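理货自动化试点第三次沟通会 会议纪要

时间：2019年4月5日 14:00
地点：Restent二号仓二楼小会议室
主持：Keegan Tautahi（运营）
参加：理货早班、晚班各组代表，设备组，人事，Draltent项目方两人
记录：理货晚班

一、上次会议遗留事项

1. 早班提出的夜间照明问题，设备组答复灯管已报采购，到货时间未定。早班要求写明“未解决”，照写。
2. 上次纪要中“员工普遍支持试点”一句，晚班不同意，认为没有人问过他们。主持人同意删去，改为“员工已获告知”。

二、项目方汇报进度

Draltent介绍，采集阶段完成后，Wulter区的补货和归位先由机器承担一部分，Değirmenci区暂不动。目前已录下762段手持夹爪操作，目标是八月以前把散件货架全部覆盖。项目方称机器上线后每班“最多可减少10小时弯腰和举手作业”。

晚班代表问这个数字怎么来的。项目方说是按动作时长推算，没有在本仓实测。晚班代表认为，推算可以放在项目方自己的材料里，不宜写进发给员工的通知。主持人表示通知稿暂缓。
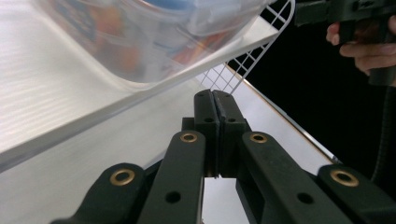

三、货架作业讨论

早班代表发言较长，摘要如下。理货难的地方不在拿起来，在于知道拿的是什么、放回哪里。汇报里把每个动作都算成“一次抓取”，熟手做的判断全没算进去。半透明的塑料盒搁在上层白色层板上，从下面往上看，里面的东西只剩一团团橙的、红的、深色的影子，人碰到这种情况会把盒子拿下来看一眼，或者凭印象就知道。旁边再有一片白色网格架，手从哪边进、夹爪张多大，都得现想。这些本事现在由员工一段一段示范给机器，示范完了算谁的，工资单上看不出来。

项目方回应：示范数据只用于训练，不作为个人考核依据。早班代表问是否有书面文件。项目方说合同里有类似条款，会后找出来。

设备组补充，手持夹爪用久了手腕发酸，握把偏硬，线缆有时会挂到货架。要求每录一小时换人，不要由同一个人连着做。主持人同意，下周起试行。

晚班另有人提出，录制时要求动作放慢，当班的件数就下来了，可是定额没有跟着调。上周有一班差了229件，组长被叫去谈话。主持人称不知道此事，会去核实。发言人要求记录：谈话确有其事，当时在场的不止一个人。

四、岗位安排

人事说明，试点期间不减员，合同到期正常续签。有人问试点结束以后呢。人事答，目前没有减员计划。再问“没有计划”是不是等于“不会减”，人事表示不便作这样的解释。

转岗培训名额仍在协商。项目方所说的“设备看护”岗，工作内容是机器停了去按复位、掉了货去捡。晚班代表认为这是把理货员变成捡货员，工资等级却还没定，现在动员大家报名为时过早。主持人请人事先把岗位说明和工资等级写出来，再谈报名。

录制补贴：现行标准为每录满100段发放一次，不满的顺延。早班要求改为按小时计。主持人未表态，带回去研究。

五、会议决定及待办

1. 示范数据用途条款，由项目方提供原文，张贴在打卡机旁。
2. 录制时段的件数不计入当班定额，由运营拟稿，定稿前先给两班看。
3. 229件一事由主持人核实，下次会议答复。
4. 录制每小时轮换，由设备组排表。
5. 减轻劳动强度的说法，未经本仓实测前不写入任何对员工的通知。
6. “设备看护”岗说明及工资等级，由人事起草，未完成前不接受报名。

项目方对第5项持保留意见，认为措辞过严。两班代表认为不严。

下次会议时间另行通知，晚班要求不要再排在交接班的钟点上。

散会时间：15:50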